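Getting slim metal poles ready for a room divider

I love this job! A few slim metal poles and a spare afternoon, and you've got the bones of a light screen you can hang cloth from. Ours is the Cedside pattern, with poles 80 cm long.

Start by putting a big mat down, the paler the better, so you can spot any little screws that roll off (they will). Wipe each pole from top to bottom with a soft cloth, then mark it 20 cm from one end with a pencil.
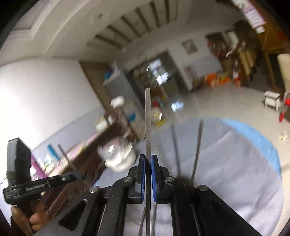
Next, sort out the feet. Push one on to each pole and give it a good twist until it stops – my friend Xiuying Wei rubs a bit of candle wax on the end first and it works a treat! Stand the pole up and look at it from two sides. If it leans, take the foot off, turn it a little and try again.

Now tie on your top rail at the pencil marks, loosely to begin with, and tighten the knots once everything is level. Then hang your cloth!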